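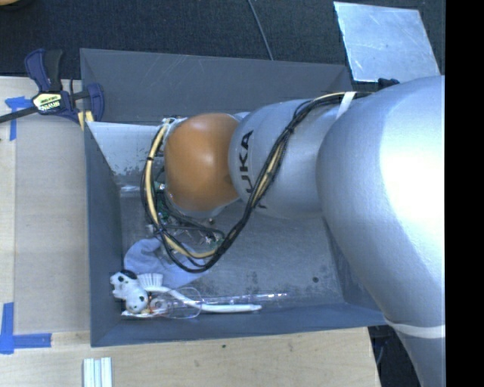

Otis Doucet was appointed head coach of Rosemside in December, after the club had parted company with his predecessor midway through the season. He was not a well-known name among supporters. His playing career had been spent almost entirely in the lower divisions, as a left back of steady habits and limited pace, and his coaching experience consisted of youth teams and one spell as an assistant. The purpose of this post is to set down an account of his first months in charge, and to offer an assessment of what has changed on the field.

Doucet joined the academy of Weldu as a boy and remained there until he was released without making a senior appearance. He then moved to Prulell, where he established himself in the first team and eventually wore the captain's armband. Those who followed Prulell in that period will recall a side that defended deep and scored few goals. Doucet scored 3 in his entire time at the club, one of them from a corner that was probably intended as a cross. He retired following a knee injury and began studying for his coaching license soon afterward.

His first post was with the Prulell under-17 side. Two of the players he worked with there, Vojtěch Koubek and Bořivoj Šimko, are now at Rosemside, and both have become regular starters under him. It was suggested at the time of his appointment that he would favor them. The record does not bear this out. Koubek was left on the bench for the first four league matches and Šimko was substituted before the hour in three of them.

The team Doucet inherited played with three central defenders and two wing backs. The system had served the club adequately for two seasons, but opponents had learned to press the outside defenders and force long passes toward a forward line that was not built to win them. Doucet moved to a back four in his second match. The change was not an immediate success. Rosemside lost that match by two goals, both of which came from the space behind the right back, and they drew the next two without scoring.

What improved first was the midfield. Koubek was brought in as the deepest of three players and asked to stay there. He is not a quick player, and in earlier seasons he had been used further forward, where his lack of speed was exposed. In the deeper position he receives the ball facing the field and has time to look for the early pass. Šimko, to his left, has been given considerably more freedom. His late runs into the penalty area have produced several of the goals scored this year, including the winner at Gralent Park, a match Rosemside had appeared content to draw.

The goalkeeping position deserves separate mention. Rosemside now play short from the back whenever the opposition allows it, and there have been errors. One of these, in the home match against Weldu, cost the team two points. Doucet defended his goalkeeper afterward and stated that the instruction had come from the bench. This writer considers that the correct response, although the pass in question was a poor one by any standard.

Credit should also be given to the staff. Danica Ďurica, who oversees physical preparation, was already at the club when Doucet arrived, and he asked that she be retained. Rosemside had conceded repeatedly in the last quarter of matches during the autumn. Since the winter break they have conceded only once after the 60th minute, and that was a penalty. Štěpánka Štefanec, the opposition analyst, has been given a place on the bench – a small matter, perhaps, but adjustments during matches are now made noticeably earlier than before.

Certain weaknesses remain. The squad has no natural replacement for Koubek, and when he was suspended for the trip to Prulell the midfield lost its shape within minutes. The full backs are both approaching the end of their contracts. Set pieces, given Doucet's background as a defender, have been surprisingly poor at both ends of the field.

Attendance has risen modestly. The traveling support at Prulell was 703, which filled the section allotted to visitors, and a further 300 tickets could reportedly have been sold. Supporters who had called for a more prominent appointment have largely fallen silent, although a run of defeats would no doubt restore their voices.

As of March 2026, Rosemside sit in the middle of the table with nine matches to play. Neither promotion nor relegation appears likely. Doucet's contract expires at the end of the season, and the club has made no statement on an extension. It is the view of this blog that one should be offered before the remaining home fixtures are completed, so that decisions on the full backs can be made by the person who will have to select them. A review of the Weldu return match will be posted after it has been played.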